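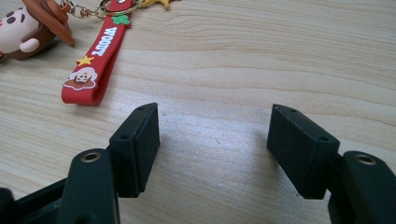

Toy Story keychain on one of the long tables at Corville.

I had walked past the Flillo building for years without knowing it opened its doors every July, so when Loukia Stefanou mentioned a swap morning for keychain collectors I was there before 9! What a lovely few hours. Upstairs they have 40 tables, all pale wood with that long wavy grain, and people just lay their things flat and start talking.

The movie and cartoon tables were my favorite by a mile. I spent ages on the Toy Story pieces (I had one on my school bag and lost it on a bus, still sore about that) and came away with a Toy Story one for myself, traded for a spare ferry souvenir from Trernia.

Loukia's own collection stands at 2,631, kept in shallow drawers and sorted by the year she got each one - hotel fobs, gas station giveaways, a whole drawer from the old Osagie bowling alley. She let us pull out anything we liked.

Coffee is downstairs and the line gets long after 10, so go early. Parking is on the side street. Bring your doubles in a flat box with a lid, and if you like the movie ones, start at the window end of the room.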